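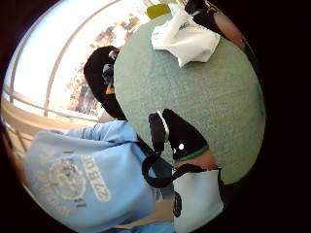
A mão de luva preta pousada na mesa, à espera.

Dicas de oficina: gravar tarefas de limpeza sem dar cabo do software

Quem chega ao Proltiva vindo da robótica clássica acha que o difícil é o controlador. Depois passa uma tarde a tentar perceber porque é que a mão vira 14 graus sempre que alguém pega num borrifador, e começa a olhar com outro respeito para quem limpa mesas. Seguem as manhas que fomos juntando na Plalenstead, por ordem de quanto nos custaram.

Relógios primeiro, pano depois
Acertem os relógios de todos os fluxos antes de alguém vestir a luva. O Miler, o nosso gravador, aceita alegremente dois fluxos desfasados e não diz uma palavra. Um desvio de 100 milissegundos não se nota a dobrar uma toalha, mas no gatilho de um borrifador a política aprende a apertar antes de lá ter o dedo. Batam uma palma no início de cada gravação. É ridículo e funciona.

O marcador quer ser visto
O marcador quadrado nas costas da mão só serve se a câmara fixa o apanhar. Há uma maneira natural de segurar num frasco e há a maneira que o detetor aprecia, e convém treinar a segunda até parecer a primeira. Quando o marcador desaparece, o Miler interpola. Até meio segundo, tudo bem. Acima disso, inventa trajetórias com uma confiança que eu gostava de ter às segundas-feiras de manhã.

Cabos
Cabo curto puxa o pulso, cabo comprido arrasta o pano. Deixem uma folga generosa para o lado da mão que trabalha e fixem o hub com fita na mesa. A Anikó Pintér usa fita de pintor, que sai sem levar o tampo atrás. O Jenő Bakos usa a que houver, e por isso temos uma mesa com história.

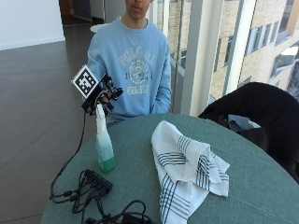 Líquidos com cor
Nós preferimos detergente verde. A segmentação do Dizon perde-se com frascos transparentes e acaba por juntar metade da mesa ao objeto. Com cor lá dentro, agarra pelo menos a parte de baixo, e o resto do contorno sai por arrasto. Atenção ao verde sobre verde: se a toalha de mesa for do mesmo tom, subam o peso do canal de profundidade na configuração ou mudem a toalha. Mudar a toalha é mais rápido.

Panos às riscas
As riscas dão ao seguidor de pontos onde se agarrar. Um pano todo branco, amarrotado, é para ele uma nuvem. Não passem o pano a ferro (houve quem perguntasse).

Janelas
Bloqueiem a exposição antes de começar. Em modo automático, a câmara do pulso vira-se para o vidro, assusta-se, e a mesa fica escura durante uma dúzia de imagens. Em novembro o sol entra baixo e é pior.

Cortar os tempos mortos
O planeador copia tudo, incluindo a hesitação. Se a mão fica parada dois segundos no gargalo enquanto a pessoa pensa no almoço, o robô também vai pensar no almoço. O corte automático trata das pausas longas. As curtas veem-se à mão, de preferência antes de sexta-feira. Já temos mais de 2000 episódios e ainda apanho destas.

Nomes de ficheiros
«teste_final_2» não é um nome. Tarefa, objeto, mão, número.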